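Journal > Workshop > 2022

Newer | Older | Archive | About

2022-10-04

Spent the whole morning on next year's equipment list and I still don't have a number I'd show anyone! Harketti finally sent their quote for a second pair of hand-held grippers, 2,730 with the cables and mounts, and I had to go make tea before I read it again. Nesma Radwan thinks we should just pay it. She's probably right (she usually is, about money anyway).

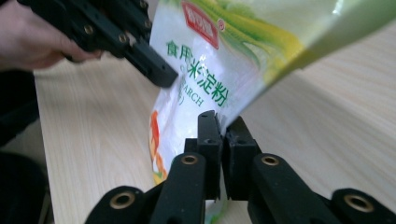
Prurow is cheaper by almost 500, but they want 16 weeks, and that blows straight past November and into the part of the year when I have no budget at all. So it's Harketti, or else we limp along with what we have and I spend the difference on spare fingers. I keep changing my mind. Groceries are a real line on the sheet now too, starch and pouches and tubs, and I put them under "consumables" and felt very grown up.
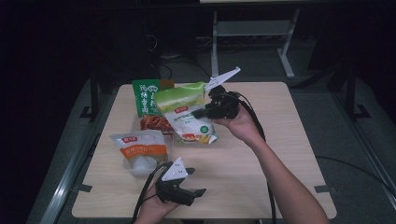
Then there's the arm. Etim and Gronetti both want a call and I've been dodging them, mostly over the service contract, which neither one will put in writing. Nesma says get two years of service or walk away. I told her I'd call Gronetti first. Must also ask about shipping, and whether the stand is extra, I bet it's extra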